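Cenlow Judo Club, coaching meeting, 5th September

**1. Mat area.** The 15 replacement tiles from Starkard are on order. Delivery takes seven days. The edge strip stays taped until then.

**2. Grading.** Candidates below green belt will show breakfalls on both sides before any throws. Minimum attendance stays at 100 minutes per week.
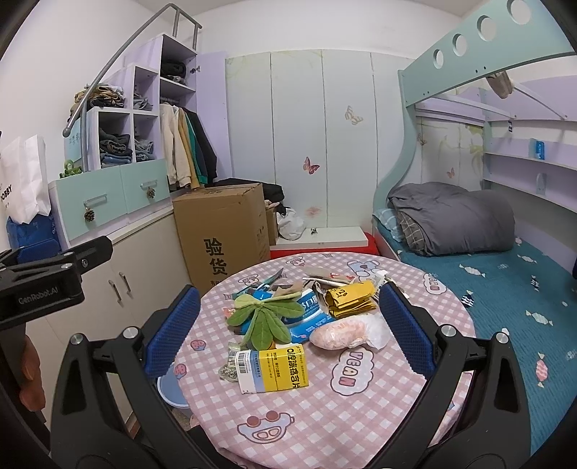

**3. Randori.** Rounds go to four minutes for seniors — juniors stay at two. Pairing is by weight first, then grade.

**4. Addo Open.** Entries close in March. Weigh-in rules to be circulated.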